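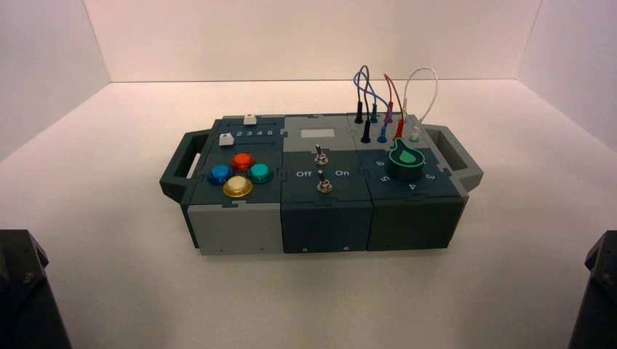
**Equipment Planning > Test Fixtures: second task board, yes or no?**

**a_camacho** (09:16)
The draft budget for April lists one additional modular task board from Marinescu at $3893, handles included. Before I sign the request, I would like comments from those who schedule the arms. Our present board is in use for most of each day.

Aurelio Camacho, Purchasing

**weidemann_l**
I support the request. The Plirex trials need the sliders and toggle switches, while the Evau group works only with the patch cables and the knob. At present one group waits for the other.

**pirnia_bench**
I must disagree. The waiting is a scheduling matter. We logged 64 hours of arm time last month, and a second board does not give us a second pair of arms. I would put the money toward spare gripper fingers.
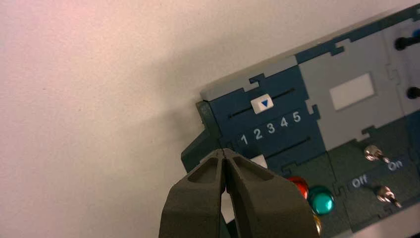 *Gripper at the slider tile, with the push buttons and toggle switches to the right.*

**weidemann_l**
The fingers are a fair point. Please note, however, that the quoted lead time for a board is 16 weeks. Should a switch fail in the middle of a trial, both groups stop. Could Marinescu quote a single section?

Lutz Weidemann

**a_camacho**
I have asked. Sections are sold separately, but the supplier will not hold a price for longer than seven days. Spare fingers come from the consumables line and do not compete with this request.

**pirnia_bench**
In that case I withdraw the objection to a spare section with the switches. I remain opposed to a full board until the arm schedule has been reviewed.

**a_camacho**
Noted. I will request a quote for the switch section and leave the full board in the draft, marked as pending.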